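Come track foreign money with me: part-time researcher wanted at Ovance

Posted 03/12/2025 by Noemi Holloway

Hi! I run a small newsletter and research desk called Ovance, and I'm looking for one more person to help me follow foreign investment into mid-sized American manufacturing towns. If you're the kind of reader who goes straight to the footnotes of a trade story, keep going.

A bit of background. Three years ago I started keeping a spreadsheet of overseas companies buying, building or leasing factory space in the Midwest. I figured it would run to a page or two. It now has 2,783 entries, and 2,281 of them have been checked against a county filing, a permit or a company report. The rest are sitting there glaring at me, and more come in every week. My colleague Mitiku Gudeta handles the shipping and tariff side, and Bit-na Maeng reads the Korean and Japanese filings (she's fast, and she'll spoil you). What we don't have is somebody to chase the American paperwork: tax abatements, land sales, zoning minutes, all that good stuff.

You'd be working mostly on your own time, from home, for 6 hours a week to start. A normal week might look like this: I send you a batch of entries, say everything tied to a parts maker and its suppliers, and you figure out who owns what and when the money showed up. Sometimes it takes ten minutes. Sometimes you find that a company called Bateck bought a warehouse through a second company, which belongs to a third one, and there goes your afternoon. I love those afternoons, and I hope you would too.
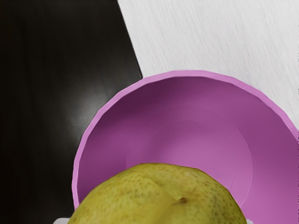 Do I need a degree in economics or international relations?

A degree is welcome but I don't ask for one. I care a lot more about whether you can read a dull document carefully and write down what it says in plain words. Mitiku came from a freight office and I used to teach high school civics.

Things that would help: being comfortable with spreadsheets, having patience on the phone with county clerks, and being able to say "I couldn't confirm this" without feeling bad about it. A second language is a plus, especially Mandarin, German or Spanish. You do need to be able to work legally in the US, and I can't take anybody who currently lobbies for or is employed by a company on our list -- that one is firm.

I should say something about politics, too, given the subject. Our readers include folks who want every foreign plant closed and folks who want ten more of them. We don't campaign for either side. We publish who invested, how much they said they'd spend, and what the town promised in return, and people can argue from there (and boy, do they).

Pay is $328 a week, paid every two weeks, plus any copy or records fees you run up for us. The first stretch goes through the end of May. If we both like how it's going, I'd want to bump up the hours after that.

To apply, send me a short note about yourself and one example of something you dug up, on any subject at all. A school board budget is fine. So is your own family tree! Skip the formal cover letter, please. Paloma Wojcik reads everything with me and we answer every note, though it can take us a couple of weeks -- there are only two of us on the inbox. You can use the contact form on the Ovance site and put "Researcher" in the subject line.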